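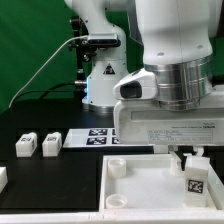
The tray, board and marked blocks on the table at Semthorpe.

TROLLEN OPENS TABLETOP PACKING ROOM AT SEMTHORPE

Trollen has opened a room at its Semthorpe site for work on packing small items into shallow trays. The room came into use in June and will be shared with two partner firms, Admasu and Itlow.

The work deals with a plain job found in most stockrooms: taking small parts off a table and setting them down in a tray so that they can be found again. The blocks are white and carry printed black-and-white square markers, so each one can be told from the next. The table top is black and the backdrop is green.

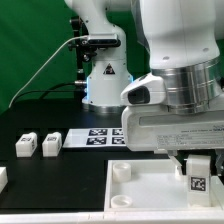
Manju Nishad said the layout of a tray was often left to whoever happened to be packing it, and that firms lost time later when parts had to be hunted for. She said she wanted Semthorpe to produce layouts that a small stockroom could copy without buying anything new.

The first set of trials covers 14 layouts. Each is packed and unpacked 38 times before any change is made to it.
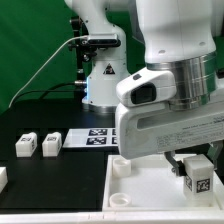 Round cups are used along with the blocks in several of the layouts, as mixed shapes are harder to arrange than matching ones. Admasu is supplying the trays and Itlow will keep the records.

Results from the first five layouts will be sent to partner firms once the trials are finished.

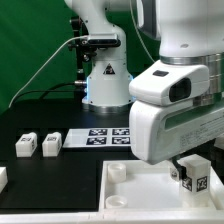
A second set, using deeper trays, is planned for later in the year. Firms that would like to put forward a tray or a part for it can write to the Trollen office at Semthorpe. The office is open from 9 am.

ENDS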